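Funham Nursery – greenhouse and sales area check, June
Checked by Ayanda Magagula, with Obed Quartey for the boiler house
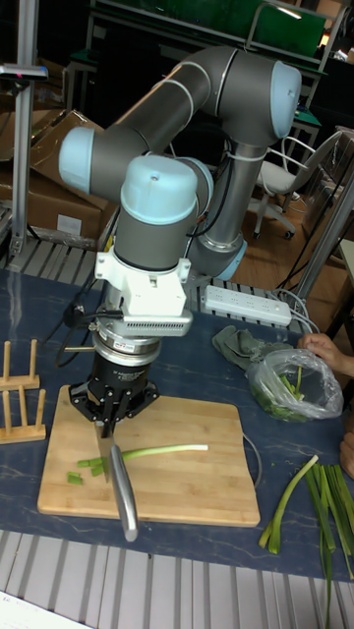 1. Paths and floors
Main aisle clear – OK
Side aisles clear – NOT OK. Hose left across the aisle by the bedding plants. Coiled and hung up during the check. Please use the hooks.
Drain covers in place – OK
Matting at the entrance flat – Left corner has started to curl. Taped for now, needs replacing before the summer plant sale.

2. Glazing and frame
Roof panes – Two cracked, both on the north side above the propagation bench. Bench has been moved and the area roped off. Thabiso Molefe is getting a price from the glazier.
Side panes – OK
Vents open and close by hand – OK
Automatic vent openers – One slow on the east side. Same comment as last time.

3. Benches and shelving
Benches level and steady – OK apart from the one nearest the till, which rocks when leaned on. Packed with a slate for the day. Sizwe to look at the leg.
Hanging basket rails – OK. Nothing over the customer aisle heavier than a 400 mm basket.
Pot stacks below shoulder height – NOT OK. The terracotta was well over. Restacked.

4. Electrics
Sockets have covers – OK
Extension leads – One in use behind the card stand for the fan. It was inside the test date but should not be a permanent fix. Sizwe Mnguni to ask about another socket.
Bench heaters switched off and unplugged for summer – OK
Lights in the packing shed – One tube flickering.

5. Water
Tank lid fitted and locked – OK
Taps marked "not drinking water" – Sign missing from the tap by the compost bays. New one ordered.
Misting lines flushed – Done, written in the log. Meter read 699 at the time of the check.

6. Chemicals and feeds
Store locked – OK, key with Thabiso Nkosi
Everything in its own labelled container – NOT OK. One spray bottle with no label, contents not known. Put aside in the store for disposal. Do not use it.
Gloves and goggles – Gloves low in medium. Goggles fine.
Data sheets in the folder – Sheet for the new tomato feed is missing.

7. Tools
Secateurs and pruning knives put away closed – OK
Wheelbarrows – Flat tyre on the green one, taken out of use.
Stepladder – Feet worn almost smooth. Labelled and taken out of use. Borrow the one from the packing shed until a new one comes.

8. Fire and first aid
Extinguishers in place and in date – OK
Rear exit opens from the inside – OK, though a trolley of lavender was parked in front of it. Moved. This door has to stay clear during deliveries as well.
First aid box – Plasters and eye wash need topping up.
Boiler house free of rubbish – Obed found cardboard behind the door and cleared it.

Still open from last check: slow vent opener, flickering tube.
Tell Ayanda when a job is done so it can be signed off on the sheet in the office.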